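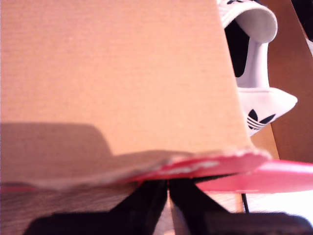 How do I get cardboard off a shiny red sheet without wrecking it?

Posted by Wumpini Addo in Paper, Glue & Craft

Print this page | E-mail this to a friend

Hi all, quick one hopefully. Have a big piece of corrugated cardboard stuck along one edge to a red sheet, sort of pinky red, glossy. Bought it second hand so no idea if its coated card or thin plastic. Want to keep the red part for a sign for our table at the Dernutberg spring fair. Cardboard can go in the recycling, don't care about it.

Tried just pulling. Bad idea. Cardboard edge went all ragged and there's a whitish scuffed streak on the red now, like the top layer peeled. So I stopped.

Is there a way to get the rest off clean? And can the streak be fixed or do I cover it? No idea what glue it is. Need it done before the weekend if posible.

Mohammed-Awal Aryee

First thing, find out what the red is. Look at the torn bit. White fuzzy fibers = coated card. Smooth and no fibers, more like plastic. Matters a lot, card hates water.

If it's card:
Hair dryer on low, on the cardboard side, 2 minutes, keep it moving. Then slide a thin blunt thing in the seam - old gift card, butter knife, whatever. Slide, dont lift. Go along the edge a bit at a time and warm it again when it starts to grab. If it still won't let go, peel the cardboard down in layers. Top paper off, then the wavy stuff, then you are left with one thin paper layer on the red. Trim that flush or leave it, it's on the back anyway right?

If it's plastic:
Easier. Same layers trick, then lay a damp cloth on the leftover paper for 15 minutes and rub it off with your thumb. Go easy with the heat, thin plastic curls up and you won't get it flat again.

Always pull the cardboard back on itself, low and flat, and hold the red down on the table with your other hand. Pulling straight up is what takes the color off. Guessing that's what happend.

Streak - on card you can't put the shine back. Red marker dabbed on, wipe right away, looks ok from a few feet. Test on a corner. Or put your lettering over it.

gluepot_jan

just use Mirkel spray, takes anything off

Uveck Frames & Signs

Would not spray anything on it until you know what it is. Solvent can pull the ink right off printed card and then you have a bigger white patch than you started with. If you must, one drop, back corner, wait, look.

Also ask yourself if you need all of it. For a table sign I'd put a metal ruler down just past the bad strip, fresh blade, cut, done. You lose a little off one side and get a clean edge. Several light passes, one hard push tears it. If you do end up starting over, plain red poster board is cheap and 200 other jobs in this house need doing before I'd spend an evening scraping, just saying.

After that, sand the cut edge if it's plastic. Fine paper, couple of strokes.

Comments (4)

Wumpini Addo: It's flecky white so card I think. Going to try the hair dryer tonight, thanks both

Odera: did this with an old calendar back, layers way works. slow though. put something on tv

Mohammed-Awal Aryee: Low setting!! And let it cool flat under some books after or it'll bow.

Wumpini Addo: ok so half of it came off fine, the bit by the streak wont budge. Cutting that strip off. Sign will be a bit shorter, who cares

Last updated: Mon 21 March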